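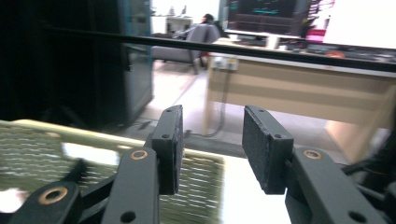
Fig. 2. Green panel with its pale border, laid flat at the white tabletop.

Section 2. Laying the panel and the rug

The Virnora table panel and the Gisura shag rug can be set up in either order. If you are doing both, start with the table so that you do not walk over the new rug.

Table panel

1. Clear the tabletop and wipe it with a dry cloth.
2. Unroll the panel with the border facing up. Leave it for 2 hours if the corners lift.
3. Slide it to one side of the table and keep the rest of the surface free for writing or sorting.
4. Check the panel from your chair. If daylight shines back at you from one spot, turn the panel end for end or lower the blind.

Note: The panel measures 61 cm on its short side. It must not overhang the table.

Caution: Do not set hot dishes on the panel.

Rug

1. Vacuum the floor and let any washed area dry.
2. Put down a large sheet of plain white paper along the side where the rug will end. The Stedovholm floor sheet (800 mm wide) is long enough for most rooms, and any clean paper without print will do.
3. Unroll the rug up to the edge of the paper. Do not drag it.
4. Shake the pile out by hand, working away from the paper.

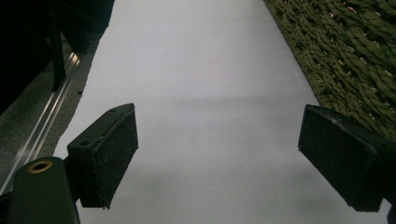 5. Look over the paper for loose strands. A new rug sheds for the first few weeks, and a light color underneath makes the strands easy to find.
6. Pick up what has fallen and fold the paper inward before you lift it.

Note: Long pile lies in clumps after shipping. Comb it with your fingers. A stiff brush will pull strands out of the backing.

Caution: Paper slides on smooth floors. Remove it before anyone uses the room.

For replacement panels, quote part number 163 to Noonan Home Supply. Cleaning is covered in Section 3.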